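Flenau Tabletop Scene Pack: two weeks with a simulator add-on

Posted July 24, 2025
By Tsehay Endale

I have bought enough simulation add-ons to have stopped reading the sales pages. They all promise that whatever you train in their world will carry over to yours. Flenau says it too, in large type, over a video of an arm putting cups away. I went in expecting to be let down, and on some points I was.

The Tabletop Scene Pack is a set of furnished rooms with a table in each and an arm mounted next to it. You load it into your simulator, pick a room, pick a shelf of objects, and a scatter tool drops them on the table. The pack I tested has 100 objects and costs what a decent office chair costs. There is also a subscription called Debnath, which adds new objects every April. I didn't pay for that one.

Installation

Two evenings. The installer wanted an older version of a physics library than the one I had, and didn't say so until it had already copied everything over. Support answered within a day and the answer was correct, so credit for that. The manual is a PDF with no search index. Page numbers in the table of contents are off from the halfway point on.

The rooms

These are better than I expected. Grandell, the competing pack I used last year, gives you a gray void with a checkerboard floor, and any vision model you train on it falls apart the minute it meets a sofa. Flenau's rooms have furniture, wall finishes and light that falls unevenly. Shadows behave. I ran the same pick task in both packs and the policy trained on Flenau rooms coped better with my own lab, though my lab is one room and I wouldn't build a purchase order on it.

The scatter tool

This is where I started to grumble. The tool has a slider called "clutter" and it seems to have very little idea what belongs with what. At the low end you get three mugs in a row. Past the middle you get the kind of table below, from one of the living room layouts.
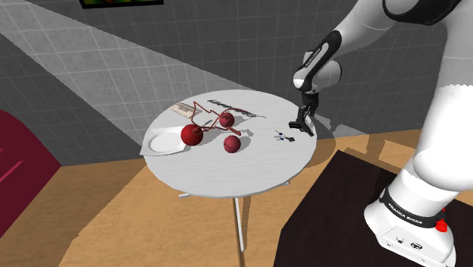 Living room layout, round table, clutter slider past the middle. The gripper is over the right rim.

Look at the cords. They run over and between the red balls in loops, and if your task is "pick up the ball" you now have a rope problem you did not ask for. Some people will want that. I would have liked a checkbox. The tiny dark pieces near the front are another sore point: at the image size my policy takes in, they shrink to next to nothing, and I could not tell you with confidence what they are meant to be. Clips, maybe. A training set needs better than maybe, and the object labels that come with the pack are no help ("small_misc_b").

On the other hand, the plate sits flat on its mat and the surfaces look right. The one smaller ball even has faint seam-like lines on it. Somebody cared about the objects. I only wish the same person had been let near the scatter tool.

The arm

The Franka model looks the part, down to the name on the band around the base. Looks are cheap, so I spent more time on the joints. Limits were where I expected them and the gripper opened and closed without shaking. Contact is weaker. Round things squirm out from between the fingers more often than they do on my bench, and raising the friction only trades that for objects that stick like gum. I ended up with a value in between that I don't believe in, and I suspect every other customer has one too.

Speed

The sales page talks about 2000 scenes an hour. I got nowhere close with the room lighting left on. Turn the lighting down and the number climbs, but then you have paid for nice rooms and switched off the nice part. Judite Gouveia, who shares my workstation and was waiting for it, suggested running overnight. So I did, and it crashed before morning on a scene with a lot of cord in it. The log said only "solver error."

I looked at Prakora as well, their hosted version of the same thing. It's faster. You also upload your robot files to their server, and the terms on what they keep run to a single vague sentence – I stopped there.

Should you buy it?

If you train on camera images and your current simulator looks like a spreadsheet, probably yes, at the base price. If you care mostly about contact and grasping, no, or not until they fix the friction. Skip the subscription until there's a list of what is in it. And before you generate anything large, open the object list and uncheck the cords by hand. They are filed under "decor."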